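Trestilen Toadstool Wall Panels - Set for Back and Side Walls

If you have a craft nook or a play corner that could use a little cheering up, we think you'll be as fond of these printed panels as we are! Gemma Hollis drew the toadstools for us back in February, and they come in reds and pinks with white spots and yellow stems, set on a light blue background dotted with white. A pink scalloped awning runs along the top and a white picket fence along the bottom - and yes, the fence carries on around both sides, so the corners look finished.

Each set is $68 and includes 2 side panels and one back panel. Wipe them down with a soft damp cloth, and please let fresh paint cure before you put them up.
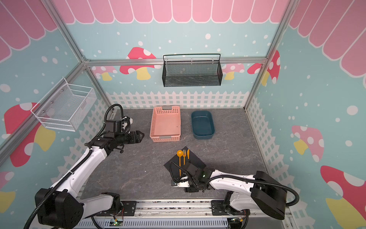 Toadstool panels with wire baskets on the walls, pink basket and teal tub on the table.

Baskets and tubs are sold separately. Orders over $300 ship free, and if your wall is an odd size, do write to Dorothy Sugden at the Trestilen shop - she's happy to talk through trimming.

Item no. 1798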